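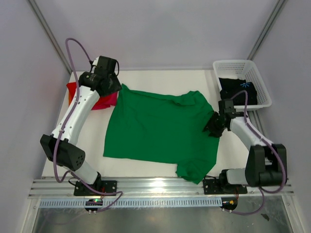 Siding, month two

So the north wall is finally closed up! If you've been reading along you know we bought the old place at the end of Kidby Lane, built in 1878 and patched by every owner who came after, and that the clapboards on the weather side were so soft I could push a screwdriver in up to the handle.

I went back and forth on the replacement for weeks. Fiber cement was the sensible choice (my brother-in-law would not stop talking about it), but I had a sample of the Birkau larch boards sitting on the kitchen windowsill all winter and I kept picking it up. In March I gave in and ordered 138 boards, unfinished, square edge. They'll go gray on their own over a few years and I'm fine with that. I like gray.

Things I'd do differently: order the stainless screws at the same time as the boards. I ran out with 2 rows to go and the next box cost me $527 with the trim pieces and the bug screen — ouch. I'd also pre-drill every single end. I got lazy under the bathroom window and split three in a row, and those were the long ones, of course.

The gap behind the boards is furred out with plain one-by-threes, open at the bottom and the top so the wall can dry. The old wall had nothing like that, just boards nailed flat on the sheathing with paint on top of paint on top of paint.

Still to do: the corner boards, the hose bib, and whatever is going on above the porch roof, where the flashing stops about a foot short of where it ought to. I'm waiting on a dry stretch for that one.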